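Making a spoon rest from two toy blocks

If you stir your coffee at a table with no saucer, the spoon ends up on the tabletop and leaves a ring. Two small wooden blocks will hold it clear. Ours came out of a 149-piece Trenar set, but any plain blocks will do.

You need two blocks of similar height, fine sandpaper and a little food-safe oil. We used Gaillard board oil, 200 ml, and there is plenty left.

Sand the top faces lightly and wipe off the dust. Rub in a thin coat of oil and leave it for 16 hours - overnight and a bit. Buff with a dry cloth.

Set the blocks one behind the other with a gap between them. The spoon lies across the gap, with the bowl on one block and the handle on the other. Close the gap up for a teaspoon. Keep the mug to one side with its handle facing out. 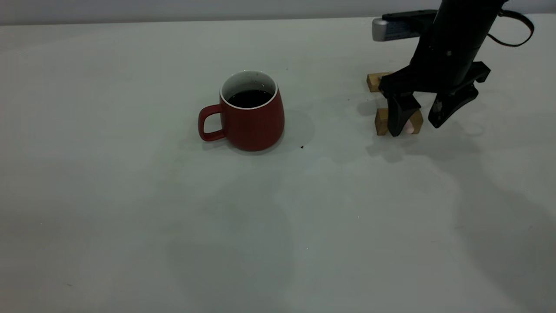
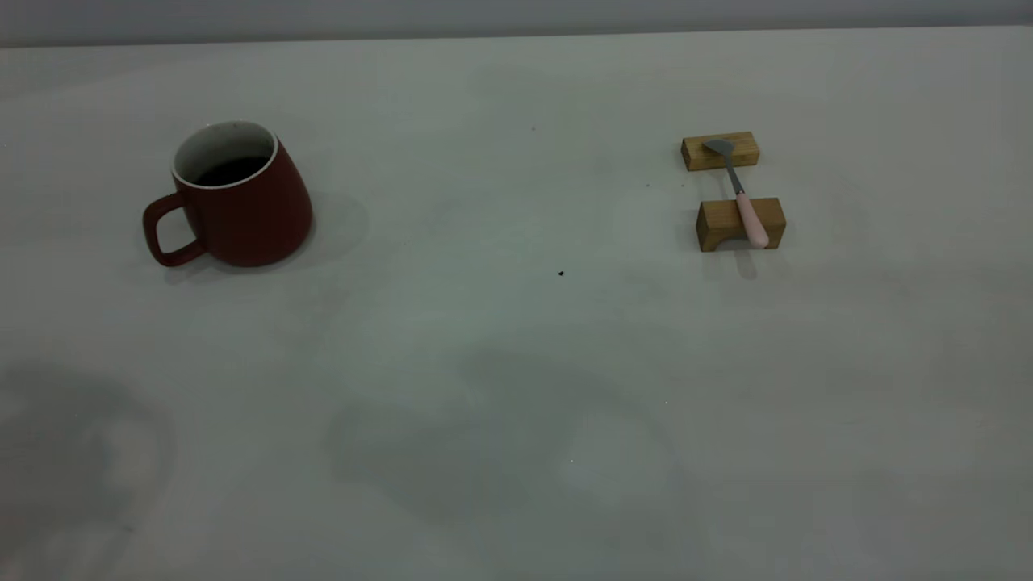 The red mug and the two blocks on a pale tabletop.

A reader in Ukeck wrote to say that oil alone did not keep coffee out of the end grain on hers, and that two coats of beeswax did. She also glues a scrap of felt under each block, as they slide on a smooth table.

Wipe the blocks after use. Don't soak them, and keep them out of the dishwasher. Oil again when the wood looks dull.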